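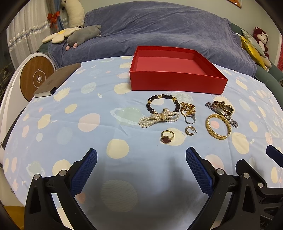

What is a bead?
A bead is a small object with a hole through it, made to be threaded on a string or wire or sewn to cloth.

Beads are among the oldest known ornaments. Early ones were made from shell, bone, teeth and stone, and were pierced with a pointed tool or ground down until a hole appeared. Glass beads came much later and were traded over long distances.

Making
Glass beads are either wound or drawn. In winding, soft glass is wrapped round a metal rod coated with clay, which lets the bead slide off when it has cooled. In drawn work a hollow lump of glass is pulled into a long tube, and the tube is cut into short lengths. Wooden beads are turned on a lathe or cut from rod, then drilled and polished. Pearls are drilled from both sides so that the surface does not chip where the bit comes out.

Stringing
Silk was long the usual thread for pearls, often with a knot between each one — if the string breaks, only one pearl is lost. Nylon and coated wire are now common. Elastic cord is used for bracelets without a clasp. Small metal beads placed between larger ones are called spacers.

Collections
The Lallby museum holds 3,065 beads, most of them glass, given by the collector Marwa Benkirane. Nearly 100 are on show at any time, in 2 cases on the ground floor. The rest can be seen by appointment on Fridays.

See also
Button
Necklace
Prayer beads
Sequin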